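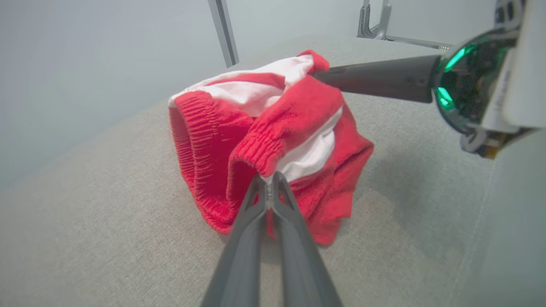
Wednesday was the last day of the waistband runs. The policy we call Arthur has now been trained on 264 demonstrations, all two-armed, all starting from a crumpled garment. The one change from last month is the order of things. Before, both arms went for whatever edge was closest. Now one gripper has to find the elastic and hold it before the other arm is allowed to pull.

Out of 20 test starts, 15 ended with the garment spread flat. The old version got there less often, and mostly on T-shirts. Lined shorts are still the hardest, as the lining gets picked up in place of the outer fabric.

I also tried cutting the wrist camera rate in half. It made no difference that I could measure, so I left it that way. Next up is the Radska set, which has 19 garments and more dark colors.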